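Home | Forums | Rooms & Furniture | Log in

Small meeting room – where does the screen stand go?

vkratochvil
We finally have the little room at Gekby and I can't decide on a layout. I've got a mobile stand for the screen and 16 people telling me where to put it.
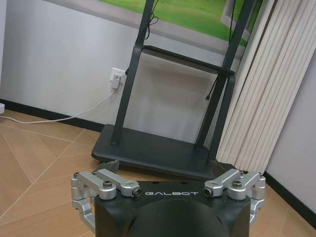 The stand cost me 85 quid second-hand and I love it. My only worry is feet. That wide flat base plate has nice rounded corners, but it still takes up a fair bit of floor. Curtain side or socket side?

urban_k
Socket side. Trailing leads are worse than any base.

araba.a
Disagree! You'll want to roll it about, so get a longer lead and tape it down.

vkratochvil
Hmm, I was hoping to avoid tape on a light floor – it leaves marks.

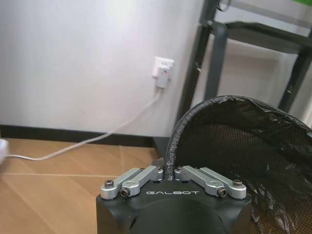
I'm leaning towards Kazimír's idea, though the bin might have to move over by the door.

araba.a
Fine, but leave the bin where people can reach it. Ours got moved in July and we had cups everywhere.

We use cookies to improve this forum. Accept | Settings
Contact | © Fatton Forums | Back to top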